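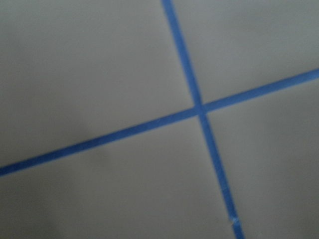
Blue tape, gray surface.

OK quick one, I have to be out the door by four. Got my car back Thursday. For those who missed it, somebody clipped the rear quarter while it was parked on Wirnard Street and drove off. No note, no nothing. I came out with groceries and there was plastic all over the road and my bumper hanging by one side.

Filed the report online. Took 42 minutes, mostly because the form kept dumping me back to page one when I picked "unattended vehicle." Got a case number. Then a voicemail asking me to call back, then a mailbox that was full. Tried twice more. Finally drove over to the Drillgate station and the woman at the counter sorted it in no time, super nice, so if this happens to you just go in person.

She asked if any of the houses had cameras. I'd already knocked on doors by then. Two people had doorbell footage, one pointed the wrong way, the other one got a light colored pickup going past way too fast, and you can't read the plate. Same time of night though. So there's a pickup in Fletcombe with a scuffed front corner, maybe. I look at every one now. It's not healthy.
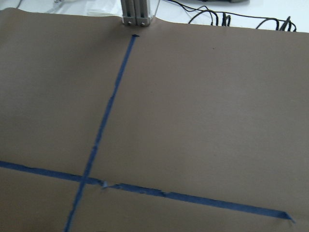
Brown paper and more of the blue tape.

The repair. Warraich Auto Body did it, the place past the tire shop. Estimate was all over the place at first and then they found a bent bracket behind the bumper so it went up again. Insurance covered it minus the deductible, plus I paid 279 for the rental because my policy only does so many days and I didn't read that part. Read that part! Go do it tonight, it's on the second or third page usualy.

Paint match is good. I can see it in low sun but I'm looking for it.

What bugs me is the street more than the car. Wirnard is posted at 25 and no one does 25. It's the cut-through now that the light on the main road takes forever.

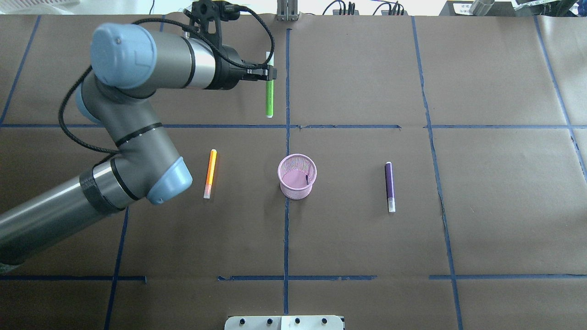 There was a speed count done back in March, one of those rubber hose things across the lane, and a neighbor got the numbers from the city. 194 vehicles over the limit in one evening. The fastest was doing 60. On a street where kids ride bikes to the park. And what we got out of it was a sign that says SLOW, which is behind a tree.

So I'm going to the traffic meeting next month. I want speed humps, two would do it, one before the bend and one after. If your on Wirnard or the side streets and want to sign the letter, leave a comment or email me and I'll drop a copy off.

Also if you saw the pickup, call Drillgate. Or go in.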